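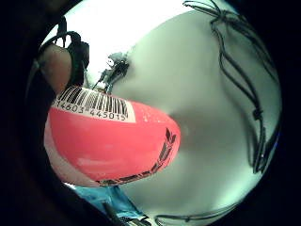

Nyaga wrote after the first trial that the two grippers could not be compared at all until both cameras had been set to the same exposure, and asked for that step to be moved to the front of the section. It is now step 1. The remaining steps keep their old order but have new numbers.

4. Comparing two hand-held grippers

This section covers the side-by-side trial of the Brallon hand-held gripper and the Troditetti hand-held gripper. It assumes that both tools have been assembled and charged as described in section 3, and that the Wondthorpe controller is running and can see both of them on the network.

The trial has two parts. Part A checks the camera on each tool. Part B compares grip and release on a fixed set of household objects. Do not start Part B with a tool that has failed Part A.

4.1 Part A: camera and cable checks

1. Set the exposure on both cameras to manual and enter the same value for each. Start at 700 and reduce it if a white object held close to the lens loses its edges.

Note: Windows and bench lamps will usually burn out in the picture. This is acceptable as long as the object and the fingertips remain readable.

2. Fit the wide-angle lens and turn it until it stops. Check on the monitor that the dark ring around the image is complete on all sides. A ring that is thicker on one side means the lens is seated at an angle. Remove it and fit it again.

3. Route the cable along the back of the hand and under the strap. Leave enough slack for the wrist to turn fully in both directions.

CAUTION: Do not pull the cable tight across the knuckles. A tight cable loads the connector each time the hand closes, and the connector is not a strain relief.

4. Close the strap. It should hold the tool in place when the hand is opened flat, without marking the skin. Operators with small hands may need the shorter strap supplied with the Troditetti tool. It fits both.

5. Start a test recording of 80 seconds. During the recording, pick up one glossy object and one matt object, hold each close to the lens, and turn each slowly.

6. Play the recording back at half speed. Look for dropped frames, bands of flicker, and moments when a cable crosses the fingertips. Printed labels on curved surfaces will look bent. The wide-angle lens adds to this and it is not a fault.

7. Repeat steps 5 and 6 with the second tool. Use the same objects, the same bench and the same lighting.

Note: If the flicker appears with one tool only, swap the cameras over and record again. Enter the result under "Camera" on the trial sheet, with the serial numbers of both cameras.

4.2 Part B: grip and release

8. Lay out the object set. It should contain smooth plastic containers, at least one plain cylinder, one soft package and one thin rod. Wipe the smooth objects first, as grease from the hands changes the result more than the choice of fingertip does.

9. Zero the finger position on the controller. Open the gripper fully, press ZERO, close it on nothing, and read the value. It must be within 2 units of the value stored during assembly. If it is not, repeat section 3.6 before going on.

10. Pick up each object with the Brallon tool, lift it clear of the bench, hold it for a slow count, turn it end-on to the camera and put it down. Say "slip" aloud if the object moves in the grip. The microphone marks the recording.

11. Do the same with the Troditetti tool. Change operator between tools only if the whole set is then repeated in the other order.

CAUTION: Keep the free hand away from the fingertips while the gripper is closing. The force limit protects the object and is not set low enough to protect a finger.

12. For the cylinder, hold the object so that one end faces the room and the grip is at the far end. Keep it there until the image has settled, and check how much of the view remains open beside it. Large objects held close will hide much of the bench, and tracking may be lost if too little of the background is left.

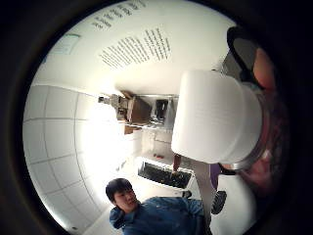

13. Stop both recordings from the controller, not from the tools. Stopping at the tool can leave the last file without its index, and the file must then be repaired by hand.

14. Export the session as a single archive. A full session on both tools gives 188 clips. A lower number means that a clip was skipped or that two were joined. The controller log shows which.

15. Complete the trial sheet while the operators are still present. Comfort, cable drag and strap pressure are recorded from their own account and are difficult to recover later.

Note: Scores for the soft package are not carried into the total. They are kept for reference until the fingertip pads have been revised.

4.3 If tracking is lost

Return the tool to the bench with the lens facing the room and wait for the status light to turn steady. Resume from the start of the object that was in hand, and delete the incomplete clip on the controller before exporting.

Last updated: 2 Nov 2018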